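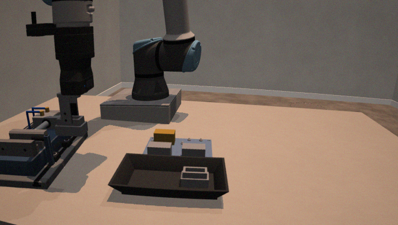
3.2 Where the parish minutes stop

The Prurnwood allotment books run without a gap from the first meeting of the society until the September in which somebody bought a new ledger and, it seems, lost interest in filling it. What survives comes to 656 pages, most of them concerned with water. We read all of them, twice, and coded each entry by topic using the scheme set out in Section 2. The second reading was meant to catch errors in the first. It mostly caught errors in the scheme, which had no code for geese.

Of the 1,031 separate complaints recorded, the largest group deals with the standpipe on the lower path. Members objected to its position, its pressure, its tap, the mud at its foot and the habits of those who used it before them. Very few asked for it to be moved. When the society offered to move it, the offer drew more letters than the original fault had done, and the standpipe stayed where it was. We take this as early support for the view that a shared nuisance can hold a group together quite well, provided it is never put right.

Boundary disputes come next. The plots at Prurnwood were laid out with string, and the string was taken up again before anyone drew a plan. Later plans disagree with each other by as much as the width of a row of beans. Figure 3 gives the share of boundary complaints by decade; the dip in the middle matches the years when the secretary charged a small fee for each complaint entered in the book.
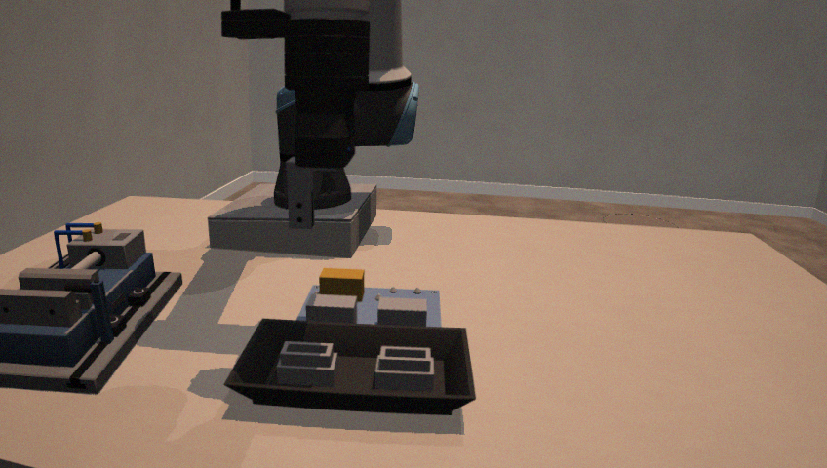

The fee deserves more attention than the society gave it. It was brought in to pay for ink. Complaints fell at once, and the minutes for that period are a pleasure to read, being short. Yet the letters kept by the neighbouring society at Gruleck, which shared a hedge and a good deal of ill feeling, show that members simply complained over the hedge instead. Gruleck charged nothing. Its own book for the same years contains 29 entries about Prurnwood marrows, on which it had no power to act and a great many opinions.

Any count taken from the Prurnwood books alone will therefore make the fee years look calmer than they were. Jatoi, the earlier survey of rural societies, did exactly this and found a "settled period", which has been passed from one study to the next ever since. We would gently unsettle it. Adding the Gruleck entries removes about half of the dip in Figure 3, and we suspect the rest went unrecorded, in kitchens.

Two limits should be noted. The handwriting of the third secretary could not be read with confidence by either of us, and entries in that hand were left out where we disagreed. The damp has also taken the lower corners of the second ledger, so that several quarrels begin well and have no ending.

Figure 3. Boundary complaints as a share of all complaints, by decade, Prurnwood books only (solid line) and with Gruleck entries added (broken line).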